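Brendach Studio Lighting and Sound Rental

Brendach supplies lighting, sound and grip equipment to production crews, schools and corporate media departments. The company has operated since 2020 and maintains an inventory of 353 items, all of which may be reserved by the day or by the week.

Interview Package

The Interview Package is intended for crews of two or three people filming on location in homes and offices. It contains two LED panels with soft boxes, three light stands, one boom pole, two wireless lapel microphones and a field mixer. The complete package travels in two wheeled cases. Batteries run for nearly 8 hours at half power — chargers are included at no additional cost.

Rental Terms

Reservations are confirmed upon receipt of a deposit. Equipment must be returned by 11 a.m. on the final day of the rental period. Late returns are billed at the daily rate. Clients are responsible for loss or damage while items are in their care, and proof of insurance is required for rentals longer than one week. 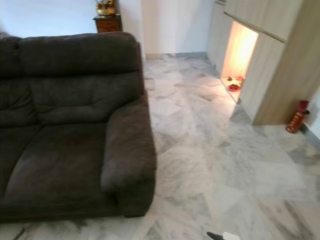 Feven Seyoum wrote that the lapel microphones held a clean signal through a full day of interviews, and asked that a third be offered with the package. A third microphone may now be added to any reservation — please note the request on the order form.

Delivery is available within the Pletarmont area.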